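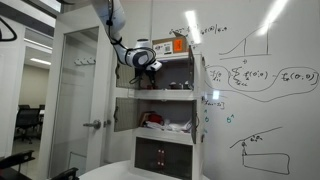
Chapter 5
Storage and What It Costs

Most advice about storage starts from the idea that a business runs out of space because it owns too much. The evidence for this is thinner than the people selling the advice would like. Firms run short of space for dull reasons: goods arrive in the wrong month, a supplier will ship only by the pallet, a lease was signed when sales were half what they are now. None of these is cured by a bigger cabinet. Furniture does have one effect worth studying, though, and it is easy to miss. It hides how much room is being paid for and left idle. A white cabinet with three compartments, a few small dark objects on the shelf of the top one and a cardboard box set on its roof will be put down in most surveys as a unit in use. Whether it is well used is a separate question, and the survey form seldom has a line for it.

This chapter is about the cost of keeping things. You will meet three measures: floor cost, handling cost and holding cost. The first is the easiest to work out and the most often quoted, which should make you suspicious of it. Rent divided by floor area gives a tidy number, but it treats a shelf at knee height and a shelf above a tall worker's head as the same good. Anyone who has stocked either one knows better.

Consider Lundell, a distributor of plumbing parts with a single warehouse in Flararia. Its managers believed they were out of room and asked for a price on an extension. A consulting firm, Spanos, offered them a new shelving plan instead and promised to free up to 100 square feet. The plan was bought and the shelves went in. The space was freed, and within a season it was full again - with the same slow-moving parts, ordered in larger lots now that there was somewhere to put them. The report called this a success. On its own terms it was, as it had measured floor space and nothing else.

Compare Mandano, a smaller firm in the same trade, which stocked 200 kinds of fittings and left its shelves alone. It changed how often it ordered. Floor cost stayed flat, handling cost went up, and holding cost fell by more than handling rose. You may feel that this settles the matter in favor of frequent orders. It does not. Mandano had a supplier a short drive away, and we do not know how it would have done without one.

Keep both firms in mind as you read. Section 5.1 sets out the three measures and the records each one needs. The later sections ask when they disagree, and what a manager should do when they do.

Before You Read

Find a closet, cabinet or stockroom that you use often. Write down what you think is in it, then open it and check your list. Keep both versions for the exercise at the end of Section 5.1.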